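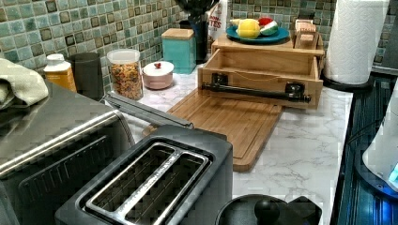

Cillel put its kitchen line on a robot in September, and the pitch to the staff at Plerkbridge was that the dull work would go. I have my doubts. Setting up a counter was never the dull part. It took a person a minute or two, and they talked while they did it. Now the layout follows a sheet from Pluken, down to the toy lemon and the watermelon slice on the teal plate, and the open drawer on the wooden organizer under it. Two people who used to assemble drawer units do this all day. Their job title has changed. Their pay has not.

The company says 100 percent of the assembly staff were "retained". Ask how many still do assembly and the answer gets longer. 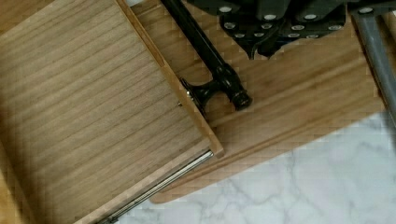

Gilani supplied the training course, five mornings of it, mostly slides. What it left out was the waiting. A worker who could fit a drawer by feel now stands by while the gripper hangs over the wood, the black clamp close to the drawer's side wall, and decides when to step in. The old hands look at the slide and the little screw first – habit, I suppose. That knowledge appears nowhere in the new job description, and management still calls the change an upgrade. I would like to hear it from the people on shift.

Page updated Mon 6 January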